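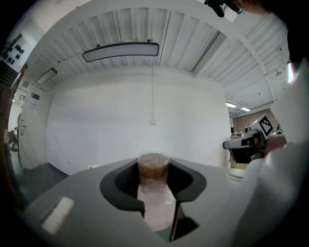
# Handling drinks and open containers with hand-held grippers: frequently asked questions

These questions and answers apply to all recording work carried out at the Mutel site in Clollville. They should be read together with the general bench rules. Where the two differ, the stricter rule applies.

## Scope

### Who must follow these rules?

Every operator, supervisor and visitor who uses a hand-held gripper near an open container of liquid. Contractors working on the Koster programme are included from their first day on site.

### Do the rules cover robot arms as well?

No. Fixed arms are covered by the Bollora cell procedure, which has its own risk assessment and its own sign-off sheet. An operator trained on one is not thereby trained on the other.

### Which liquids may be used?

Cold or lukewarm drinks, plain water, and water with food colouring. Hot drinks, oils, alcohol and cleaning products may not be used at any bench. A drink used in a task is treated as test material from the moment it is brought to the bench and must not be drunk by anyone afterwards.

## Before a session

### What training is required?

Operators must complete the 71-minute induction and a supervised practice period of 14 recordings. Practice recordings are kept apart from the main set and are deleted at the end of the month.

### How full may a cup be?

The liquid must sit clearly below the rim. No cup may be topped up while it is held in a gripper or standing in a holder.

### Must the cup be placed in a holder?

A holder is required whenever the task begins or ends with an upright cup. Check that the cup rests fully in its recess and does not rock. If a cup is too narrow or too wide for the holder, choose another cup. Packing the gap with paper or tape is not permitted.

### What should be checked on the gripper?

Check that the fingers close evenly, that the marker is clean and firmly fixed, and that no cable can catch on the cup. A marker that has become bent or stained must be replaced before recording begins, and the gripper calibrated again.

## During a session

### How should the cup be approached?

Approach slowly and from the side, with the fingers open. Close them only as far as is needed to hold the cup without changing its shape. Thin plastic cups give way easily, and a squeezed cup will usually spill at the rim.

### May the operator steady the cup with the free hand?

Only to prevent a spill. The recording must then be marked as assisted. Assisted recordings are not failures, and operators will not be penalised for them.

### What happens if liquid is spilled?

1. Stop recording and put the gripper down on a dry surface.
2. Switch off bench power if liquid has reached any device.
3. Wipe the bench and the floor, and put out the wet floor sign.
4. Enter the spill in the bench log before resuming.

A device that has taken in liquid must be labelled and withdrawn. It may be returned to use only by the equipment desk.

### May other people be in view?

Yes, provided that they have signed the site consent form. Anyone who has not signed must remain outside the marked area until recording has ended.

## Records

### How long are spill entries kept?

Bench log entries are kept for 166 weeks. They are reviewed each January, and any change to these rules is announced on the site noticeboard.

### Where should a question not answered on this page be sent?

Please write to the equipment desk, quoting rule sheet 67 and the number of the bench concerned.

Last revised: April 5, 2020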